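Search reviews Enter keyword

Two hand-held grippers and one food box: is the Wikex set ready for chores?
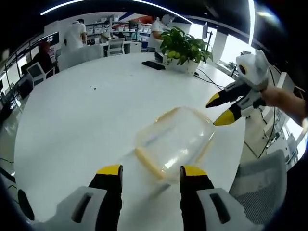 A clear food container on its side between the open fingers, with the second gripper coming from the right.

Feb 28, 2025

The question I receive most often from readers is simple: when can a machine tidy my kitchen? I don't have a date. But since August I have been using the Wikex two-hand gripper set, and I can say where the work stands today, at least for the kind of table jobs I tried.

First, what you buy. The set is a pair of grippers which a person holds and moves. You do the chore with them, the grippers record your movement, and the software from Vidbridge turns the recordings into a skill for a robot arm. So the product is half tool and half teacher. If you expect a box that you open and it washes your dishes, please keep your money.

The grippers feel well made. The housings are light, and the slots in them let you hold the thing from different sides. The fingers are black and a little soft, with yellow tips. After a long session my wrist was tired, but the fingers did not get loose. I changed one tip in all this time and it took me a few minutes with a small screwdriver. The manual is short and has some strange sentences, and I say this as a person who also writes strange sentences.

Now the chores. I chose food containers as my main test, because every home and every small shop has too many of them. The job: take a container that lies on its side, set it upright, put the lid on, move it to the shelf. For a person this is nothing. For the machine it is four different problems.

Clear plastic is the worst one. The cameras see the table through the wall of the box, and the software is not always sure where the box ends. A container with a colored rim was much easier than one without. With the rim, the arm found the box almost every time. Without it, the fingers closed on air more often than I liked, and once they pushed the container all the way to the floor.

I recorded 407 demonstrations for this one job. Vidbridge recommends 2000 for a "reliable home skill", and I understand now why. With my smaller number, the arm set the container upright in 182 of the last 200 tries. This is good for a machine. But in a kitchen it means that you stay near and watch, and then you can as well do it yourself.

The lid is another story. One gripper must hold the box and the other must press, and the pressing needs a feeling for force that the set does not have. Out of 20 tries with a lid, 17 ended with at least one open corner. I would not put soup in there.

Speed is also a problem. My arm needs about as long for one container as I need for a small stack. At night, when everybody sleeps, slow is fine. In a shop, where people wait for the table, it is not.

I tried to compare with the Plullon kit, which I borrowed for two weeks. Plullon has stronger fingers and better force control, so lids went down more often. But it is heavy, and teaching with it is a real effort. After one hour I made bad demonstrations, and bad demonstrations give a bad robot. For long recording days I prefer the Wikex set – the lower weight matters more than I believed at the beginning.

Rautiainen sells a stand for holding the grippers between sessions. It is nice but expensive, and a towel on the table does the same job.

What I liked:
- light housings, comfortable from several sides
- soft fingers that do not scratch plastic
- recordings of both hands stay in step, I never had to correct this by hand

What I did not like:
- trouble with clear boxes
- no real sense of force
- cables everywhere on the table, and they are too short
- the Vidbridge license must be renewed each year

Can machines do household chores yet? Some pieces of them, yes. Picking up, turning, moving from here to there – these I would already trust for a sorting bench with one kind of box and a person in the same room. Closing, pressing, wiping, anything with see-through things, not in my house this year.

I give the Wikex set three and a half stars out of five as a teaching tool. As household help I give it one and a half. If the next version comes with force sensing in the fingers, I will test the lids again.

We use cookies to remember your settings and to count visits. Accept all Manage choices

Get new reviews by email. Your address Subscribe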